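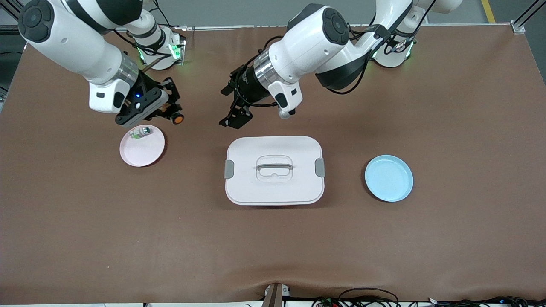

Ullham v Ostcombe, who do we start at full back?

drestard_end
October 27, 2020
Team gets named tomorrow night and I still cant see who plays full back. Rana was great in June but shes had 5 games off with the hamstring. Would not risk her on that pitch. Thoughts?

muddyboots117
Start her. Fouzia Rana on one leg is still the best kick in the league. Next question

lowpunt
No way. Remember what happened when Soomro came back early, missed the rest of the year. Bench, last quarter if we need her.

muddyboots117
Soomro was a knee. Totally different injury.

lowpunt
Same physio tho. Same "feels fine in training".

gate_c_gran
Was at the ground for the last Ostcombe game, 1264 through the gate and every one of us watched their half forwards run straight past our backs. Need somebody back there who talks. Thats Rana. The kid is quick but she goes quiet when we're behind.

drestard_end
The kid has been fine?? Kept her player goalless twice. Harsh

gate_c_gran
Fine against the bottom two, yes. Ostcombe arent the bottom two

tallbloke_rucks
Off topic but is the Drestard end open for this one or are they shutting it again. Took my dad last time and we had to walk all the way round

drestard_end
Open, club email said so. Bring a coat, no roof on it still

lowpunt
Back to the point. Play the kid, move the captain to the back pocket so theres a voice next to her. Solves it

muddyboots117
And who plays center then? You've just robbed the midfeild to fix a problem we don't have.

lowpunt
We lost the clearances with her in there anyway

muddyboots117
By two!

tallbloke_rucks
Id start Rana and pull her at half time if shes sore. Cheers for the gate info

drestard_end
Ok so that's two for Rana, one for the kid, gran I'm putting you down as Rana. Will post the team when its up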